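I'd been at Sumgate since February, and my whole job was folding other people's laundry badly. Well, not badly on purpose! The idea (the Kapoor method, everybody called it, though I never met a Kapoor) was that you picked up a gripper, did an ordinary chore with it, and the robot learned from what your hand did. No robot in the room at all. The robot was over at Jelero in a nice warm lab, waiting for its homework.

For the first month we sent in only tidy runs. If you dropped a sleeve you binned it and started again. We got up to 300 of those and Jelero loaded them in, and the robot could manage a shirt beautifully as long as the shirt was lying flat and nothing went wrong. One crease and it just stopped, poor thing, with its arm in the air like it wanted to ask a question.

So I said, in the kitchen, with my mouth full of toast, why don't we leave the mistakes in? I'm not a scientist, I came from a dry cleaner's. But when I drop a sleeve I don't start my life over, do I, I pick the sleeve up. There was a bit of a silence and then somebody went off to find a whiteboard pen.

After that we worked on beds, proper messy ones, and we kept everything. Fumbles, second goes, the lot.
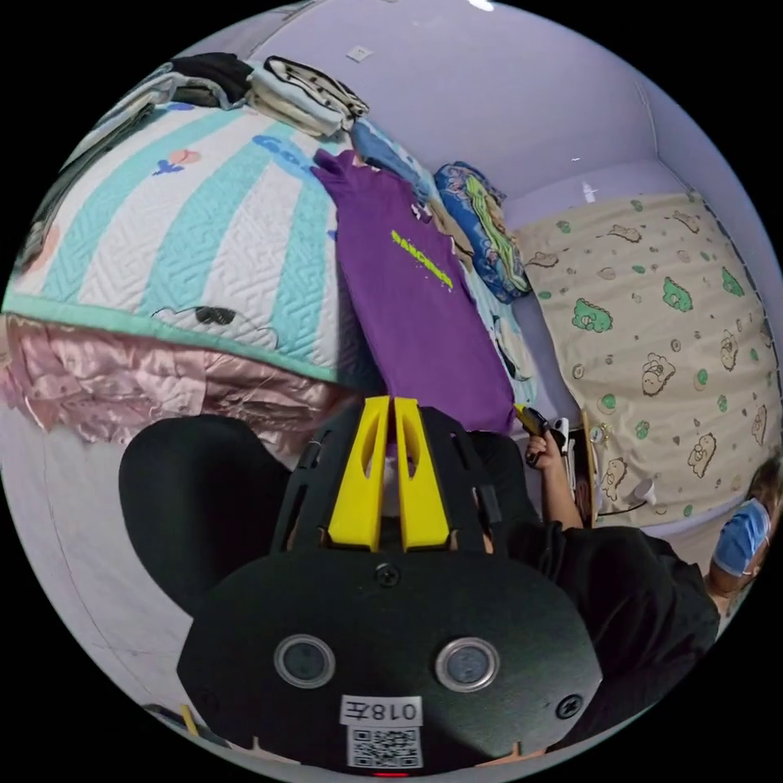
*Gripper 018 and the purple T-shirt, with the striped quilt behind.*

I loved that stretch, if I'm truthful. You'd come in with a flask and your arm would ache by eleven, and you'd start having opinions about satin (slippery, sly, no friend of mine). By the end we had 154 messy runs, just over half of what we'd had in the tidy pile, and I was sure it wouldn't be enough.

Jelero ran both lots on the same heap of washing. The tidy robot got 5 shirts folded. The messy one got 43, and on one of them it dropped the collar, had a sort of think, and went back for it exactly the way I do, a little tug to the left first. I watched the clip on my phone at the bus stop and went quite pink.

They've called it the Trivex result in the write-up, after the software. I did ask about the Toast result. They said they'd see.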